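Progress report to the Jardine Fund
Project: Hand-held grippers for everyday cloth handling
Reporting period: through December
Prepared by Shona Sutherland, with bench notes from Walter Cuadros

Dear all,

Thank you for your patience while we got this written up. When we last sent you a report we were still waiting on parts and had very little to say about fabric, and I remember promising that the next one would be more interesting. I hope it is! We have now had both hand-held units in regular use, the Gulico and the Lirnach, and we have a much better idea of which one we would like to carry into the second half of the grant.

To recap for those who have joined the fund since the spring: we are comparing two grippers on the kind of soft, floppy things that people deal with at home, mostly bedding, towels and clothes. An operator holds the gripper and does the job by hand while the camera on the tool records what the fingers are doing. Later on, those recordings will be used to train the arm in our lab. The choice of gripper matters a good deal, as whatever we pick now we will be living with for a long time.

The plan called for 200 recordings with each unit, and both sets are finished. Walter has been through all of them and marked the ones where the cloth was out of view at the moment of closing, which was our biggest worry going in. The Gulico body takes up a fair bit of the lower part of the picture, but its fingertips stay in plain sight, and after a few evenings of trying different wrist angles our operators got quite comfortable with it. The Lirnach gives a wider view of the bed but tends to hide its own fingertips - a nuisance with anything thin.

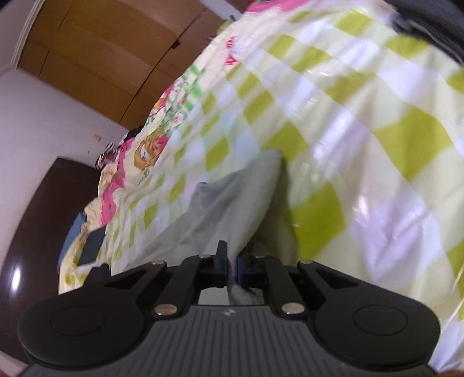

Gulico unit on the bedding task, fingers nearly closed, with the gray cloth just ahead.

We moved the bedding work out of the lab and into real bedrooms fairly early on, and I am so glad we did. Our lab table has a plain white cover, and everything looks easy on it. Once you have checks and flowers and cartoons under the cloth, along with the odd bits and pieces that end up on any bed, you find out quickly whether you can still make out the edge of a fold. A plain item on a busy sheet has been fine so far. A patterned item on a patterned sheet is a good deal harder, and I would like to spend more time on that than we first budgeted for.

We also spent longer than expected on finger pads. Walter tried several materials and logged every swap under job number 2606, if anyone on your side would like to see the full notes. The softer pads pick up a single layer more reliably, but they wear quickly, and we went through up to six in the towel sessions alone. The firmer ones last well and slide off satin. We have settled on the softer kind for now and ordered spares from Fludero, who have been very kind about small orders.

Two things did not go to plan. The trigger on the Lirnach began sticking partway through the clothing set, so that set ran late, and a small number of recordings had to be done over. We also underestimated how tiring it is to hold either unit for a long stretch. Sessions are now shorter, with a proper break in the middle, and the later recordings are noticeably steadier for it.

For the coming period we would like to continue with the Gulico only, keep the Lirnach as a spare, and put the time saved into patterned fabrics and pillowcases. There is no change to the total budget, though I would like to move a little from travel into consumables, and I will send the form separately. Walter will begin the first training runs on the arm as soon as the file checks are done.

With warm thanks as always,
Shona Sutherland

Contact: Shona Sutherland, project lead | © Household Cloth Handling Project | Back to top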